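Kondham Shared Workshop – Member Forum
Builds in Progress > Two-arm cell, bench gripper and camera mounts

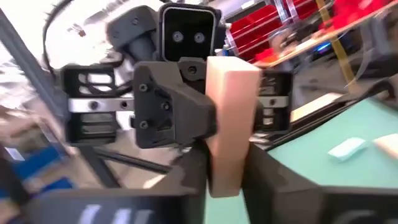 Wrist camera view: block held upright, second arm facing.

v_holzer wrote:
Members are advised that the two-arm build has reached the handover stage. The block is to pass from one gripper to the other without touching the green table. The bracket under the camera module on the second arm is my revision 9, fastened with hex screws. Comments on the mount are requested before the February open evening.

remo.m wrote:
I would recommend against keeping that bracket. It places the lenses well forward of the rails, and any play in the screws will appear as an error at the fingertips. A flat plate would be stiffer.

v_holzer wrote:
The flat plate was revision 7. With it, the fingers hid the block from the camera during the final approach. I do not intend to return to it.

Naveed_S wrote:
Both points have merit. May I ask what the present bracket weighs? Our group at Herley began to see wrist sag at more than 195 grams, camera included.

v_holzer wrote:
It has not been weighed separately. I will do so this evening and post the result.

remo.m wrote:
My objection stands until the joint has been tested under load. I also request that the cable by the upper joint be tied down before the arms are run at full speed.

r.eder (moderator) wrote:
The cable request is reasonable and is adopted for this bench. The choice of bracket remains with the builder. Please post further load tests in the Wieser subforum.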